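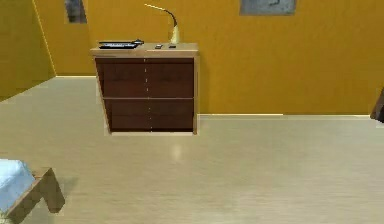 Hi all,

Thanks for this, I'd been wondering how the June convoy went! More below the quote.

Sơn Triệu wrote:
> The second truck got into Tovard at 4 pm, three hours late thanks to
> the checkpoint. We unloaded 87 boxes of dressings and most of the
> blankets. The people from the front-line villages are still sleeping
> in the school, and shelling east of the river hasn't let up.
> Does anyone have a contact for generators?

I do, sort of. Romaniuk (the warehouse, not the bus company) had 2 diesel ones left when I called this morning, and they'll hold them for us until the weekend if we pay a deposit. Our fund is at 3,603 euros, so I'd say go for it – the school can't run the kitchen on one tired old machine.

Also, does the Nendora road still close at dark? I keep hearing different things, and my cousin's van is free if somebody can tell me which way to send him. He's already packed the baby formula and is driving me crazy asking.

Stay safe over there, and say hi to the kitchen crew!

Marta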